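Slide 1 – title only. Wait for the door to close.

- Thanks for having me. The title says "What a dive package really includes." The short version is less than you think.
- I book group trips for a dive club. I don't work for a resort, and after this talk I doubt one will ask.

Slide 2 – the "minutes from the reef" claim

- Every brochure has this line. Ask which reef. Grivcombe, where we took the group in July, told us ten minutes. That was the house reef, fine for a checkout dive. The wall we had paid to see was 70 minutes each way in chop.
- Ask for the boat time to the three sites they visit most, in writing. Skestport sent us a list the same afternoon. Grivcombe sent us a video of a turtle. 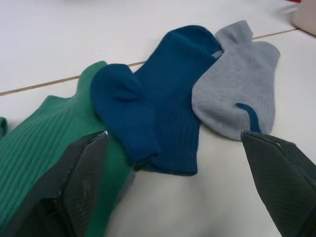

*Socks laid out on a white tabletop, the green one ribbed.*

Slide 3 – "unlimited diving"

- Read the small print out loud here. Slowly.
- Unlimited usually means shore diving, daylight only, with a buddy, when the shop is open. Boat dives are counted. Ours came to 2 a day, and the last day didn't count at all on account of flying.
- A fellow from the Matoušek shop told me guests "rarely want more than that." Maybe so. Then why print unlimited?

Slide 4 – rental gear

- Don't pay for the gear bundle before you see the gear. I know they give a discount. I have yet to see one big enough to make up for a regulator that breathes wet.
- Bring your own mask and computer. Boots too, if your feet are an odd size – the middle sizes go first.
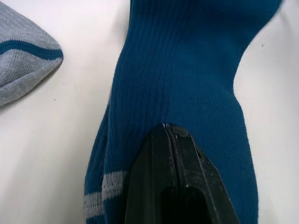
- Ask when the tanks were last inspected and look at the stamp yourself. If the staff get short with you over that, you've learned something about the shop.

Slide 5 – the extras

- Put the bill up. Leave it up.
- Marine park fee, fuel surcharge, nitrox, transfer from the airstrip. The total was 417 dollars a head on top of a package sold to us as all-inclusive. The park fee is fair and I'd pay it again. The fuel surcharge I would argue over, and did, and lost.
- Skenent lists its extras on the booking page. Credit where due, though the page is hard to find.

Slide 6 – questions. Start with this one if the room is quiet.

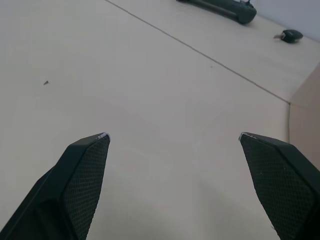
**Is it cheaper to book the room and the dives separately?**

Often, if you plan on one boat dive a day or fewer. Price it both ways with all the fees added before you put down a deposit.

- If someone brings up reviews: read the three-star ones. Skip anything written on the last night at the bar.
- Handout is by the coffee. Bill from slide 5 is on the back.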